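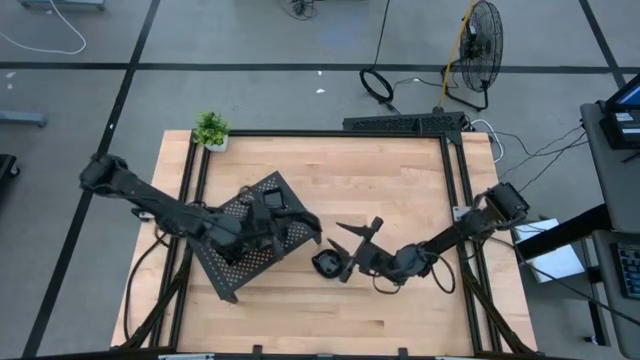

So the water heater died. Quick post, I have 25 minutes before I need to get the kids and the house still smells like a wet basement.

Sunday morning, no hot water upstairs. Figured somebody took a long shower. Went down to get a jar of beans and stepped in it. Socks and all. The tank had let go along the bottom seam, just a steady dribble, and it had made it all the way under the shelves where we keep the Christmas boxes. Lost two boxes of ornaments and my old yearbooks. The yearbooks I can live with.

First thing I did was panic. Second thing was try to shut the cold water valve on top of the tank, and it would not move. Not even a little. It's one of those old round handle ones and I doubt anyone had touched it since the house was built. Ended up shutting the main for the whole house, then killing the breaker. If you have an electric tank, do the breaker. I forgot for a good while and the tank was draining the whole time, so the top element was probably cooking itself.

Called the big outfit in Drevinberg first, the one with the billboards. Recording. Then a person, who told me the emergency fee before she told me her name. They could come Tuesday anyway so I'm not sure what the emergency part was.

My sister-in-law said try Ghoneim, it's a small shop out past the feed store, and Houda El Sherbiny picked up on the second ring. She was at the house by 4. Looked at the tank, looked at the sticker, said yep. The thing was put in by whoever owned the place two owners ago and the anode rod had never been changed. She pulled it to show me and there was basicaly just wire left.

I didn't know what an anode rod was. Apparently it's the part that rusts so the tank doesn't, and you're suposed to check it every few years. Our home inspector never said a word about it, and neither did the manual, which I do have, in the drawer with the takeout menus.

Went back and forth on tankless. Houda priced it both ways for me and didn't push. Tankless would have meant a bigger electric panel, and ours is full, so that was that. We got a 58 gallon Turkar, bit bigger than the old one. She also swapped the stuck valve for a lever one, put in an expansion tank, and set a drain pan under the whole thing with a line over to the floor drain. No pan before. Would have saved the ornaments.

Couple things I'd do different:

Turn every shutoff in the house once or twice a year. I did the rest on Monday night. The one behind the downstairs toilet is stuck too, so that's next.

Get stuff up off the basement floor. Bought plastic bins at Pivcombe, the stackable kind, and 7 of them fit along the back wall if you turn them sideways. Lids are kind of flimsy.

Buy the little water alarm. You put it on the floor and it screams. The dog hates it already - I tested it in the kitchen, bad idea.

Fans are still running down there. Carpet remnant by the dryer went to the curb. The baseboard behind the shelves is swollen and I'm leaving it alone until it dries out, then we'll see if it needs to come off. Insurance is a maybe. They cover the water damage but not the tank, and by the time you take off the deductible I'm not sure two boxes of ornaments and some trim is worth the phone calls.

Anyway, hot showers again. Stood in there way too long last night. Will put up the anode rod thing as its own post if anybody wants it, I took notes while she was talking. Gotta run, pickup line.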